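Search this forum Go
Advanced search

White work table: cleaning and glare

uvcombe_bench
I need a maintenance routine for a large white tabletop. It stays smooth, but black items leave gray scuffs, and I wipe it down each November whether it needs it or not. Current method is dish soap at 2 percent in warm water, microfiber cloth, dry cloth after. Scuffs remain.

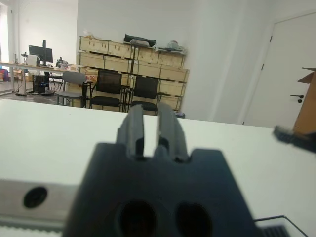
White top, black wire-framed tray at right, cardboard box behind it.

Lins117
What is the surface? Laminate, paint and melamine take different cleaners. Without that, soap is the only safe answer.

uvcombe_bench
Unknown. It came from Villadham with no paperwork. Part number on the invoice is 2301, which returns nothing.

G. Sampaio
Use isopropyl alcohol on a hidden spot first. If the cloth picks up white, it is paint and you stop. If not, alcohol will lift most rubber marks. Keep boxes off the surface, as grit under cardboard does more damage than anything black.

Lins117
Disagree on the boxes. Grit is the problem, so wipe the box. Melamine foam is worse than either. It is an abrasive and leaves a dull patch.

uvcombe_bench
Tested underneath, cloth came away clean. Second issue is glare. The floor is dark and the top is white, so my eyes tire after an hour.

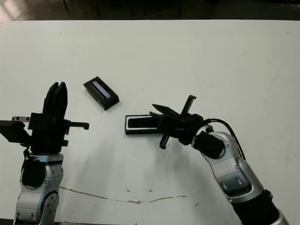 I would prefer a fix that leaves the whole top usable. A mat up to 100 cm wide is the limit.

G. Sampaio
Matte gray mat. Move the lamp before you buy one.

Comments (2)
skoltitz_k: Alcohol worked on mine, two passes.
Gervásio Sampaio: Let it dry before putting the mat down.

Contact | Copyright Skoltitz Workshop Forum | Back to top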